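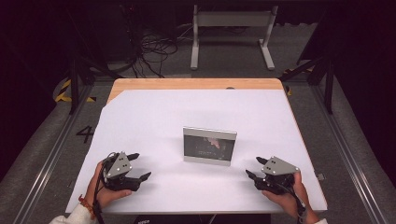
Workshop notebook, Trarer line, July, started 7:40 before the others came in

Second week of the framing trials and I want to get this down while it is still fresh, and while the coffee is still hot. Régis asked me to write more about the people side and less about the grippers, so I'll try, though the grippers will sneak in anyway (sorry, Régis).

Upright frames first. The small silver-gray border is the one the packers dislike, and I understand them better now that I have held the hand grippers for a whole morning. You want to come in from both sides at the same height, jaws facing each other, and close together. If the left hand gets there early the frame walks across the paper, and then you chase it. Cuautle gave us a list of 141 handling demonstrations to get through for this size, and I have 65 I would be happy to show anybody. The rest of mine are too fast. I kept working the way I used to on the bench, when there was a rate to meet, and Régis had to tell me more than once to slow down and let the jaws settle.

What I keep thinking about is how much the packers know that was never in the work instructions. Dekach wrote those years ago and they say "lift frame, place in sleeve." Fine! But everyone on the late shift tilts the frame toward themselves a little before lifting, to look for dust under the glass, and they have done it so long that they were surprised when I asked. If we teach the Ravari cell without the tilt, somebody at the end of the line will be opening sleeves to check, and that is a worse job than the one we have now. I've asked for the tilt to be added to the demonstrations. Régis agrees, Cuautle want to talk about cycle time first.

On the jobs themselves. The late shift asked me straight out at the break what happens to them when the cell is running 2,000 frames a shift, and I told them what I know: two people stay with the cell, the others move to repairs and special orders, same pay grade. I also said I don't have it in writing yet, and I didn't enjoy saying it. A few of them are pleased to get away from the sleeving table, which is hard on the wrists, and a few liked the sleeving table very much because you can talk while you do it. Repairs is a quieter room. I hadn't thought of that at all until they brought it up, and it deserves a better answer than the one I gave.

My own wrists, for the record: fine up to the first break, tired after. The cables pull a little when I turn my hands inward. Try a shorter session and swap people halfway.

To do:
Ask Régis for the pay grade letter, again
Redo the fast ones, with the tilt
Get two of the late shift to try the grippers themselves, they will be better at it than me
New sheet of paper for the table
Find out whether repairs can have a radio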